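Sewing Circle News: The Zipper Class Is Back

So many of you asked, and I finally got my act together – the beginner zipper class returns on 12th October! Marjorie Kettle is teaching again, and we've moved to the upstairs room at Mottram so everybody gets a proper seat and a plug for their machine. I took this class last year after ruining two skirts in one week (both of them green, both of them for my niece) and I've put in a zipper without crying ever since.
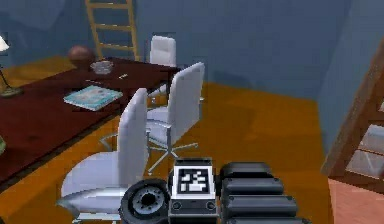 What we'll be making

A little lined pouch, big enough for scissors and a tape measure. Marjorie has cut all the pieces already, bless her, so you only need to bring your machine, a zipper foot and thread in any color you like. If you don't own a zipper foot, call me first and I'll lend you one of mine. The zippers are 7 inches long and come with the kit. It costs 15 dollars for the whole evening, and that covers the fabric too.

We had about 5 spots left when I typed this up, so don't wait too long.
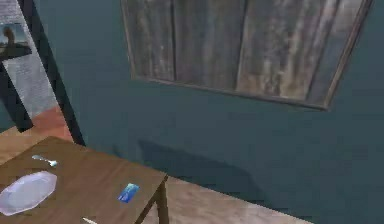
The other bit of news is that Lucinda Doucet finished her quilt! She started it when her son was in kindergarten and he's driving now. It's a scrappy star pattern in blues and creams, all hand quilted, and she bound it with leftover shirting from Dorothy Gosling's stash. I got to hold a corner of it at her kitchen table and I was so jealous of those tiny stitches. She's promised to bring it to class if the weather is dry – it isn't going anywhere in the rain.

To sign up, leave your name with Dorothy or send me a note. Doors open at six, and I'll be bringing the lemon bars again.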